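Povham Packing Cell: Maintenance Review Minutes
April 22, 2020
Chair: Poonam Nigam

1. Previous actions
The loose rail bolt on the left base has been retorqued. The spare wrist cable from Bakker is on the shelf. The November minutes were accepted without change.

2. Gripper fingers
Finger pads were last changed at 3,275 cycles. The left arm has run 1,315 cycles on the current set and the right arm 378. The chair asked that both counters be read before each shift and entered in the log by hand until the Jikance controller update is loaded. The home pose for the wrist check remains fingers fully open above bare table, with stationery items within reach. 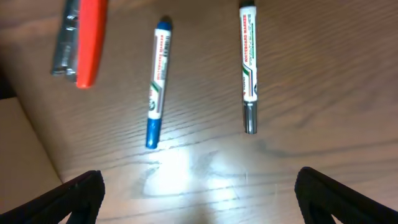

Should the gripper be re-zeroed after every pad change?
Re-zero it each time, with the new pads closed on nothing and the arm at its rest pose. The offset from the old pads is not to be carried over.

The zeroing steps will be added to page two of the cell sheet. Filtosell pads and the older pads are not to be mixed on one gripper.

3. Packing into the box
The test task is unchanged: small items go from the table into an open cardboard box, one arm at a time. Depth into the box is limited in software. The limit was set for the old box and leaves the fingers too high for thin items such as markers. The new value will be tested at half speed first, with one person at the stop button.

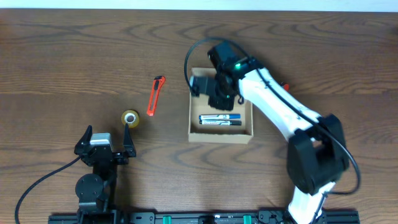

The depth limit is stored separately for each arm, and both values must be changed in the same session. If only one is changed, the handover check fails at startup and the cell will not leave standby. The old values are to be written on the sheet before editing.

4. Cables
The cable along each forearm is to be checked for rubbing at the clips and at the elbow. Slack at the wrist must allow full rotation without pulling on the connector. Clips are to be replaced if they slide under finger pressure. Cable ties are not accepted as a substitute.
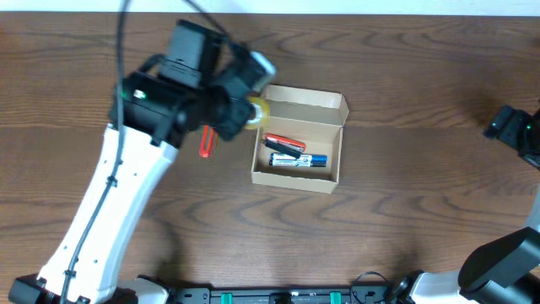
The check is done with motor power off and the arm supported by hand. After power is restored, the wrist is turned through its full range at up to 40 percent speed while a second person watches the connector. Any fault on the bus is logged with the joint number.

5. Actions
P. Nigam to update the cell sheet with the zeroing steps and both depth values.
Day shift to inspect the clips on both arms and order replacements.
Controller update to be loaded after the depth test is signed off.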